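Slot is 14:00, after lunch. Everyone will just have held a fork. Use that.

**Opening**

Ask who has a cutlery drawer they are proud of. Wait. Someone always puts a hand up, and it is usually Trygve Blomqvist.

Then the confession: I have spent 142 evenings putting away other people's knives and forks, and I still look twice at a teaspoon. My talk is on sorting cutlery by finish. I was given the choice between this and tea towels.

Next slide. Leave it up while people find their glasses.

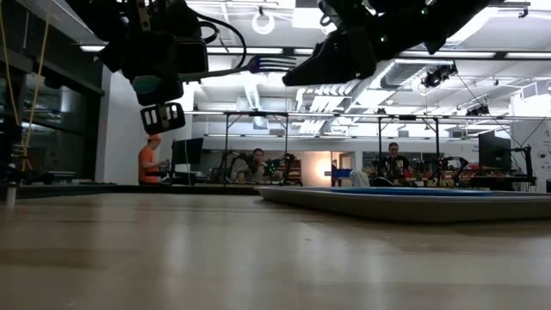 *Fork with purple-tinted tines, blue-lined tray to the right.*

Points to make:

- Coloured cutlery used to be for picnics. Now it turns up at weddings, and the couple expects all of it back.
- A purple fork is easy to spot on pale wood and surprisingly easy to lose in a drawer of 1,000 plain ones. (Pause for anyone in catering to groan.)
- Shallow tray beats deep box. In a deep box the forks knit.

If Trygve interrupts about the Sosik drawer insert, let him have about 2 minutes. He has paid for his ticket.

Click on. Drink some water.
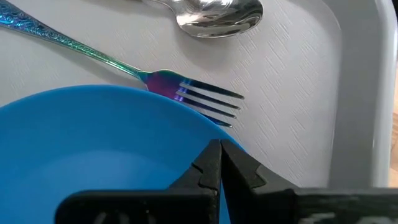

**MIXED SETS**

Plain silver spoon, rainbow fork with scrollwork up the handle. Teal at one end, violet by the neck. My aunt would have called it "a bit much" and then asked where to get six.

Say: do you sort by shape or by finish? Shape, if people are hungry. Finish, if the hirer is coming in July to check.

Show of hands. The finish people will be sitting at the front.

Mention the textured tray. I like a bit of pattern underneath; Rai thinks it is fussy and lines everything with felt. We no longer share a van.

**If time is short**

Skip the Sternero story. It needs the voices.

**Questions**

Someone will ask about dishwashers. Tell them to read the leaflet, then take the next hand.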